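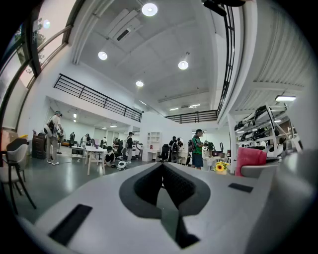
Kyriaki Zervas wrote in response to our last notice that her lease says the unit must be returned "in its original condition," and asked how anyone can prove what the original condition was after so many years. Her question has come up often enough that the Trastby Office for Small Commercial Tenants is answering it in full in this thread.

The short answer: original condition means whatever the lease and its attachments say it means. If the attachments are thin, it becomes a matter of evidence, and the party with the better records is usually in the stronger position.

This thread covers units in the Kotthorpe business district leased for office, studio, or light workshop use. Retail and food premises have different terms and should use our separate guidance.

It is general information. Tenants with a dispute already under way should speak to an attorney before relying on any of it.

What a restoration clause does

A restoration clause sets out what the tenant must undo, repair, or clean before handing back the keys. It may sit under "surrender," "yield up," "end of term," or "condition of premises." Please read all of these, as the duties are often split among them.

The office reviewed over 92 leases from the Kotthorpe district during February. In 37 of them, the clause on alterations and the clause on surrender did not agree with each other.

A typical conflict: one clause says that approved alterations may stay. The other says that all alterations must be removed at the landlord's request. Both were signed. A tenant who finds this should ask the landlord to confirm in writing which one applies, and should ask well before the final months of the lease.

Michalis Margaritis of our lease review desk adds that a letter of consent issued partway through the term can change the position entirely. Look for those letters before paying a contractor to remove anything.

Ordinary wear

Most leases excuse ordinary wear. Few define it. In our experience the following are commonly accepted as wear: faded paint, light scuffs along walkways, worn door handles, and flattened carpet in places where desks have stood.

The following are commonly disputed: stained ceiling tiles, anchor holes, adhesive left on hard floors, and missing light fixtures that were replaced with a different model.

Age matters. A carpet that was near the end of its life when the lease began should not be charged to the departing tenant at the price of a new one. If the landlord's schedule shows full replacement cost, ask for the installation date and the expected service life.

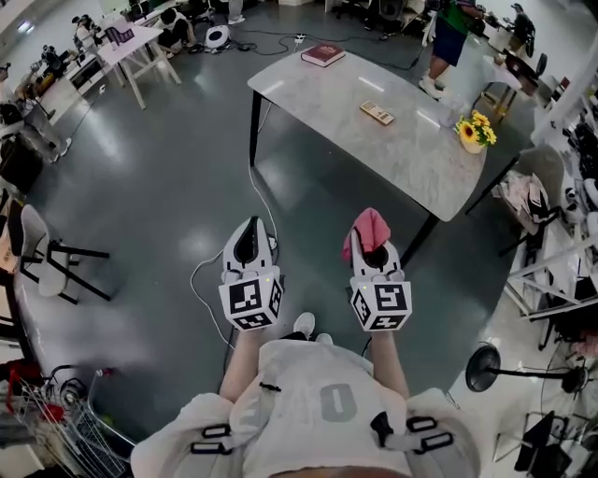 Floors

Floors account for a large share of the claims we see. Hard floors show drag marks, and landlords tend to price repairs by the whole room even when the damage is local.

Ask whether a local repair is possible. If the finish can be matched, many leases require only that the floor be left in "good and tenantable repair," and a competent patch may satisfy that wording.

Do not refinish a floor on your own initiative in the last weeks of the term. The office has two current files in which the tenant paid for a new coating and was then charged to have it taken off — the landlord had specified another product.

Ceilings, lighting, and wiring

Data cabling is the item most often forgotten. Many leases require the tenant to remove every cable it installed, back to the point of connection, including cable above the ceiling.

If the next occupant wants the cabling, the landlord may agree to waive removal. Obtain that waiver on paper, signed by the landlord and not only by the managing agent.

Replacement fixtures should match the fixture schedule attached to the lease. Where no schedule exists, keep the product sheet for anything you install and send a copy to the landlord at the time.

Walls and partitions

Added partitions are nearly always the tenant's to remove unless the consent letter says otherwise. Removal includes making good, meaning the floor, wall, and ceiling surfaces the partition touched.

Jabari Shirima asked under an earlier post whether repainting in a neutral color is always required. It is not. Some leases call for repainting in the final year, some only where the color was changed, and some do not mention paint at all. The wording controls.

Building your record

A sound record has a date, a location within the unit, and enough detail that a stranger could find the same spot. Wide views help with layout, and closer views help with defects. Both are needed.

Make a record on the first day, after any alteration, and again when you leave. Send each set to the landlord with a brief cover letter. A record that the other side received and did not dispute carries more weight than one produced for the first time during a claim.
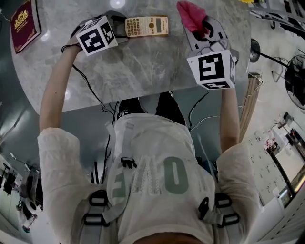 Keep the cover letters with the lease itself, in one folder, together with consent letters, contractor invoices, and any notice of repairs. Staff change over a long term, and the person who knows where the file is may have left by the time it is needed.

Tenants who began without a record, as Ms. Zervas did, still have options. Former listing brochures, building permit drawings, insurance surveys, and the previous tenant's surrender papers may all show the unit as it was. The district permit counter will release drawings to a current leaseholder on written request.

The exit inspection

Ask for a joint inspection while there is still time to do the work. The landlord's list after that visit should be itemized. A single figure for the whole unit is not a list, and you are entitled to ask how it was reached.

Compare two contractor quotes with the landlord's figures. Differences in scope are more common than differences in price, so check that each quote covers the same work.

If a cash settlement is proposed in place of repairs, make sure that the agreement releases the tenant from all further claims on condition. One of our files concerns a settlement that covered the walls and floors but left the wiring open.

Return of the deposit

Deposits are handled under a separate clause with its own deadline. Where the lease is silent, write to the landlord within seven days of handing over the keys, state the amount held, and give a forwarding address.

Further help

The office will review surrender clauses free of charge for tenants with fewer than 37 employees. Please send the full lease, including attachments, and not only the page in question.

Requests received by March 29, 2026 will be answered in the current review round. Later requests will be held for the next one. Mark them for the attention of Jonatan Engebretsen, Lease Review Desk, Trastby.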